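## Section 4: Opening the Building for a Hire

Welcome to Pidevcombe, and thank you for looking after one of our bookings! Please read this section all the way through before your first evening, even if you've hired the rooms yourself and feel you know your way around.

1. Collect the key pouch from the key safe. The code is in your booking sheet and changes on the first of every month, so an April sheet won't open it in May.
2. Let yourself in by the side door and switch off the alarm. You have 30 seconds, and the panel (a Younis, with big friendly buttons) beeps the whole time.
3. Turn on the hallway lights, then the lights in the room that's been hired.

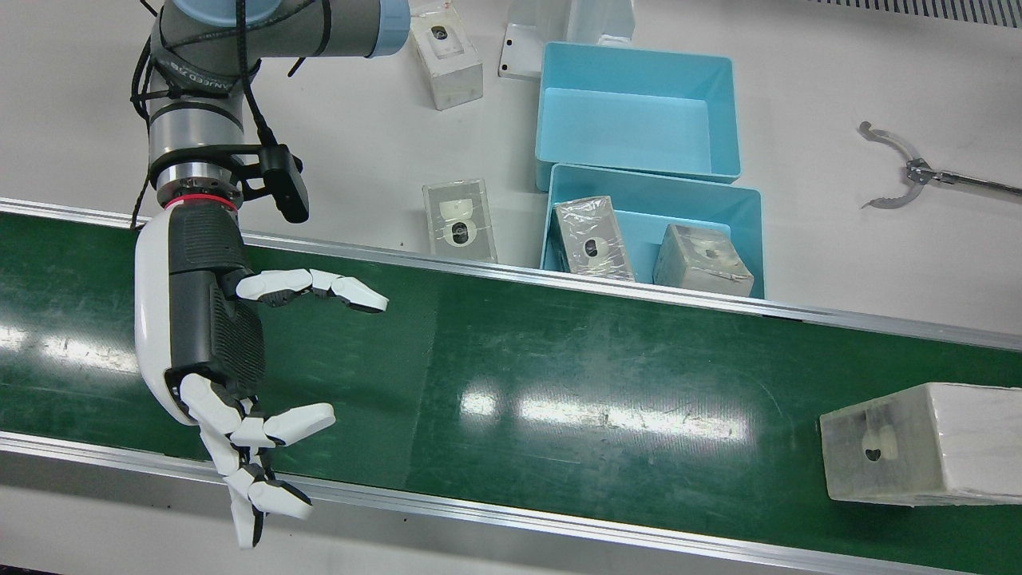

Charoen Klinhom adds that the hallway switch needs a good firm press, and that the heating is best turned on before you start moving any chairs.

4. Set the Mandutex heating dial to the room number on your sheet. Give it a little while to get going, especially in the Ritholm Room, with its high ceiling.
5. Put out chairs to match the booking.

 **Caution:** The Ritholm Room holds 150 people standing and 58 seated at tables. Please don't go over either number, however nicely you're asked.

6. Unlock the front door and prop open the inner one, keeping the ramp clear.
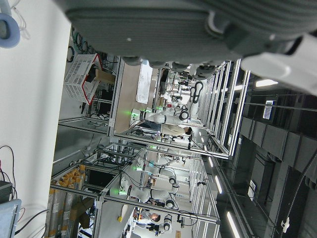 ### Closing Up Afterward

1. Walk through every room, restrooms included, and shut the windows.
2. Turn the heating dial back to zero.
3. Set the alarm, lock the side door and return the pouch to the key safe.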